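Vurkard open day, demo of the Prisora two-arm robot: quick review

3.5 out of 5

Typing this up on the train so forgive the mess. Went to the Vurkard open day in Jistport, Saturday, July 25, 2026. Free entry, paid parking, long line for coffee. Was there for one thing, the Prisora. We pack small wooden boxes all day and I've been wanting to see if a two-arm setup could take over some of it.

Demo ran 17 minutes. First half all in the simulator, up on the big screen, second half on the floor model. Simulator was the better half for me. You get a house-type room to drive around in, two arms, pick stuff up, put it down. Controls took me maybe one try to get. Menus are a pain though. Tiny text, and the camera view kept ending up tilted on me.

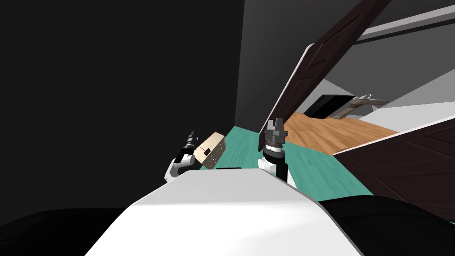
Grip settings are buried three menus deep, which is dumb, you need them constantly. Once I found them, fine. Separate force slider for each arm. Riquelme (the reseller, they had the booth next door) said theirs defaults softer. Would of been nice to know before I started.

Floor model: slower than the sim. Noticeably. Six boxes moved from one shelf to another, one dropped, operator reset it and kept going. Quiet, which I liked. You could talk right next to it.

Good stuff: quiet arms, easy to steer, staff let you really mess with it insted of just watching.

Bad stuff: menus, no printed specs, no price. Asked twice. "Depends on configuration." OK.

Also only 8 seats at the demo table and roughly 200 people in the building. Get there early. I stood through the first run and signed up for the second.

Would I buy one? Not yet. They're doing another open day in November with a newer gripper, will go to that and bring our own boxes. Simulator license alone I'd pay for now if they sold it seperate. They don't.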